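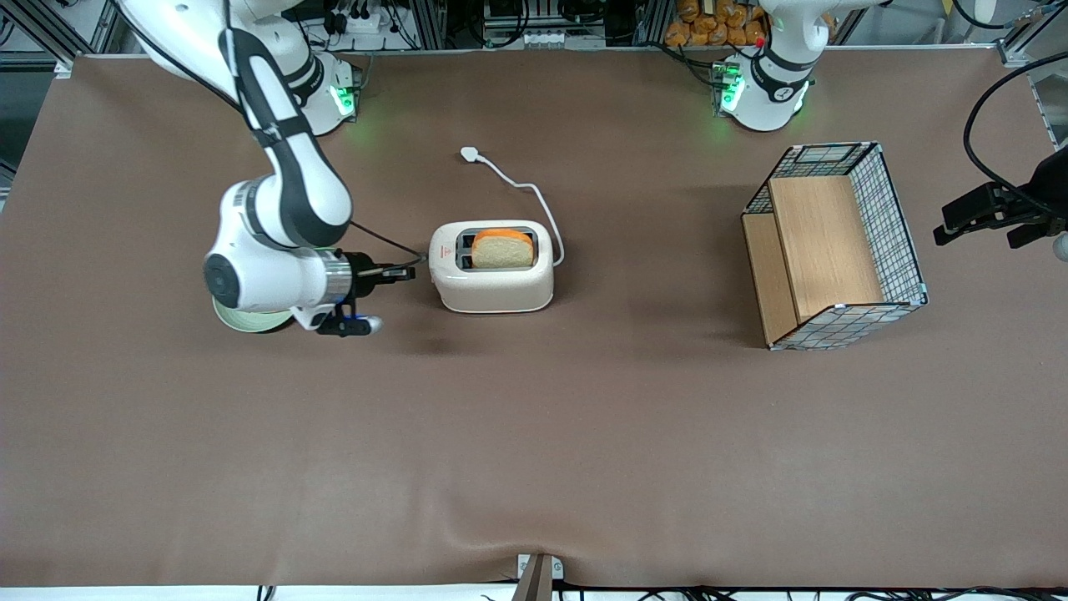

마야 베드나레크가 프루드스테드의 작업실에 다니기 시작한 것은 봄이 거의 끝나 갈 무렵이었고, 처음 두 주 동안은 집에 가서도 자기가 무슨 일을 하는지 어머니에게 제대로 설명하지 못했다. "빵을 토스터에 넣어." 그렇게 말하면 어머니는 수화기 너머에서 한참을 가만히 있다가, 그래, 밥은 먹고 다니니, 하고 물었다.

틀린 말은 아니었다. 마야는 조종간을 두 손에 쥐고 앉아 로봇의 오른팔을 토스터 쪽으로 가져갔고, 그 움직임은 처음부터 끝까지 기록되어 '렌초'라는 이름의 학습 모델에게 넘어갔다. 렌초는 아직 아무것도 할 줄 몰랐다. 하루에 서른 번을 채우는 것이 약속이었는데, 마야는 여섯 번째쯤에서 늘 어깨가 굳었다.

"숨을 참고 있잖아요." 옆자리의 타투 타누이가 말했다. 타투는 이 일을 가장 오래 한 사람이었고, 목소리가 낮고 느려서 무슨 말을 해도 오후의 라디오처럼 들렸다. "숨을 참으면 팔도 멈칫해요. 렌초가 그걸 그대로 배웁니다. 빵 앞에서는 한 번 멈칫해야 하는 줄 알고."

"정말요?"

"지난 10월에 내가 코감기를 앓았거든요. 재채기할 때마다 집게가 움찔했는데, 그걸 다 골라내느라 테오도라가 밤을 새웠어요. 아직도 나만 보면 휴지를 줘요."

테오도라 그르기치는 안쪽 방에서 기록을 하나하나 돌려 보는 사람이었다. 잘된 것과 안된 것을 나누고, 안된 것에는 짧은 메모를 달았다. 마야는 그 메모가 무서웠다. 첫 주에 받은 것은 '서두름'이었고 그다음 날은 '또 서두름'이었다. 그런데 셋째 주 어느 저녁, 집에 가려고 외투를 입는데 테오도라가 문틈으로 얼굴을 내밀었다.

"마야 씨, 오늘 14번 말이에요. 식빵이 걸렸다가 들어간 거."

마야는 얼른 사과부터 했다. 빵이 비스듬히 걸려서 당황했고, 뒤로 조금 뺐다가 다시 넣었는데, 지워도 된다고, 내일 하나 더 찍겠다고.

"지우긴 왜 지워요. 와서 좀 봐요."

두 사람은 좁은 의자에 나란히 앉아 화면을 보았다. 집게가 빵을 물고 내려오다가 구멍 가장자리에 걸렸다. 팔이 잠깐 머물렀고, 손가락 한 마디쯤 물러났다가, 각도를 아주 조금 틀어서 다시 내려갔다. 빵이 쑥 들어갔다. 마야는 그 움직임이 어딘가 낯익다고 생각했는데, 한참 보고서야 할머니가 바늘에 실을 꿸 때 하던 손짓이라는 걸 알았다. 할머니는 실이 빗나가면 혀를 한 번 차고, 살짝 물러나서, 고개를 기울이고 다시 꿰었다. 어린 마야는 할머니 무릎에 턱을 괴고 그걸 몇 시간이고 보았더랬다.

"한 번에 들어간 건 많아요." 테오도라가 말했다. "걸렸을 때 어떻게 하는지는 별로 없고요. 다들 지워 달라고 해서."

그날의 메모에는 '좋음. 걸린 뒤에 침착함'이라고 적혀 있었다. 마야는 버스에서 그 말을 속으로 여러 번 굴려 보다가 내릴 정류장을 지나쳤고, 되돌아 걷는 길에 빵집이 아직 열려 있어서 식빵을 하나 샀다. 온종일 빵을 보고도 또 빵이 먹고 싶다니 이상한 일이었지만, 저녁 공기가 좋았고 배도 고팠다.

집에 와서는 어머니에게 전화를 걸었다.

"엄마, 할머니가 바늘에 실 꿰던 거 기억나?"

"그럼, 기억나지. 갑자기 그건 왜?"

마야는 전화기를 어깨에 끼우고 빵 봉지를 풀면서, 어디서부터 이야기해야 할지 잠깐 생각했다. 토스터부터 하면 또 밥은 먹고 다니냐고 할 것 같아서, 할머니 이야기부터 했다.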